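Section 5. Choosing a first chore for your Ovia cell

Read this section before you record anything. The Ovia planner can repeat short handling jobs it has been shown many times. It cannot yet run a kitchen or a stockroom on its own, and the chores you pick at this stage decide how much use you get out of it.

Hand-held grippers and work areas:
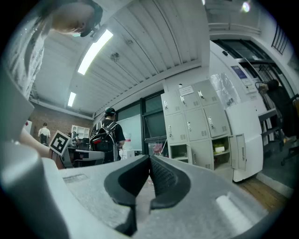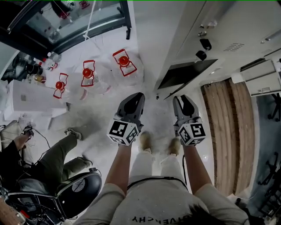 Chores fall into three groups in the planner menu.

Ready: picking up one rigid item and setting it on an open shelf.
Supervised: opening a door, placing an item inside, closing the door.
Not supported: pouring, folding, wiping, anything with a loose bag.

To set up a first chore:

1. Choose one chore from the Ready group. Do not combine two chores in one file.

2. Clear the floor between the pick point and the drop point. Move cables to the wall side.

3. Enter the item weight in grams. The limit is 1022. The planner will refuse a higher number.

4. Record the chore by hand 125 times. Change the start position a little each time – a hand's width is enough.

5. Load the recordings and select Build. Leave the cell powered until the status line reads Done.

6. Run the chore 5 times at low speed with a person at the stop button.

Note: A full container and an empty one count as different items. Record each separately.

Note: At our Volldale test site, a shelf chore took 165 recordings before it ran a whole shift without help. A person doing the same job was still faster. Plan for that when you set your targets.

CAUTION: Do not leave a Supervised chore running unattended, even after a clean week. Doors that stick or swing back are the most common cause of a stop.

CAUTION: Keep glass out of the cell until you have finished Section 7.

If the build fails twice, delete the shortest recordings and go back to step 5.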